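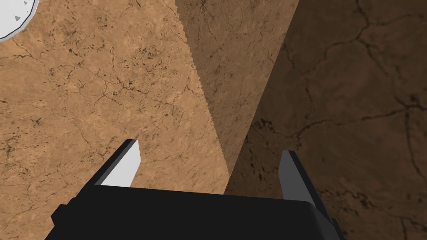
Simulator view: open gripper over a marbled tan surface, with a tall block between the fingers and a shadowed area to the right.

Print this page | E-mail this page

Jukeck gripper kit: common questions

Does the kit come with the simulator?
Yes. The license covers 3 computers.

Can I change the surfaces?
Yes. There are 38 textures in the library, and you can load your own.

Does it run without the real gripper?
Yes. Plug in the hardware when you want to use it.

What if a part is missing?
Write to Josefien Hoekstra in parts within 200 days of delivery.

Comments (2)

Šimkus: Shadows slow my old laptop down. Is there a switch?

Grendanton: Settings, Display, Shadows off. Restart after.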